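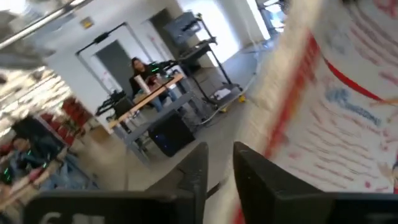

Photograph: Wenceslao Jara / Ronulis

Breakfast is a hard subject for a machine. At Jovgate, the team spends its mornings teaching a pair of black arms to deal with a table of bowls, cups and bread, and they do it by showing, many times over. An operator moves the arms through the task, the computer keeps the pictures and the joint positions, and then the table is set again.

One round lasts 45 seconds when it goes well. By April the group had recorded 1,014 of them, and had thrown away more than 300. A dropped spoon is not always a reason to delete — if the operator picks it up again in a calm way, the round is kept, as the system must also learn how to recover. 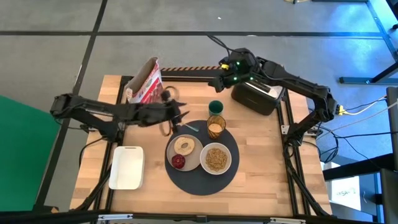 The toaster gave the most trouble. Its slots are narrow, and each operator had a different habit for coming near to them, so the first model hesitated between the habits and stopped in the air. Now all 14 operators follow the same written order, but they may choose their own speed.

The next set will be made at Mahawong, with other plates and a lower table. The toaster will travel with them.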